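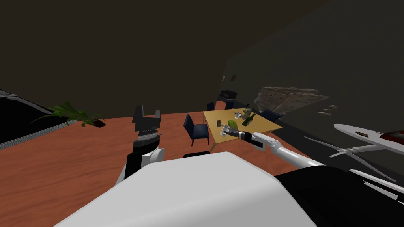 Lunside Archive wants eight readers to help us check a family memoir that we don't entirely believe. The typescript runs to 3,605 pages and claims to record the private life of the Msimang household over three generations, including dinners with ministers who, as far as we can tell, were in another country at the time. You'll work at a plain table, much like the light tan wooden one shown here, with the pages on one side and the parish and shipping records on the other.

We don't want admirers of the family. We've had plenty, and they tend to skip the dates.

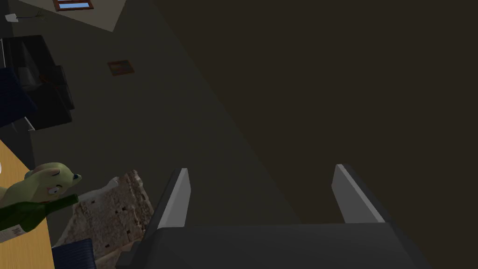

*Two fingers set wide apart, over a dark floor.*

**What you'll do**

- Read 20 pages a session and mark every claim that could be checked
- Look up names and places in the Ovora index (it has gaps)
- Write "not found" when you haven't found it

Sessions start at 10 am and run through September. The fee is £2,000 for 32 sessions, paid by Plimex at the end – we asked for monthly and were refused. 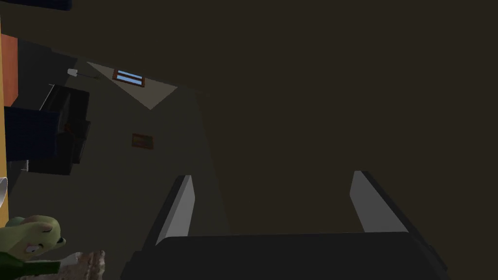
*Gripper with a dark brown surface to the upper right.*

No degree needed. Patience with bad handwriting helps, as the margins are full of it. Send one page to Dumisani Botha at Lunside, telling us about a family story you stopped believing and what changed your mind. Please leave out your CV.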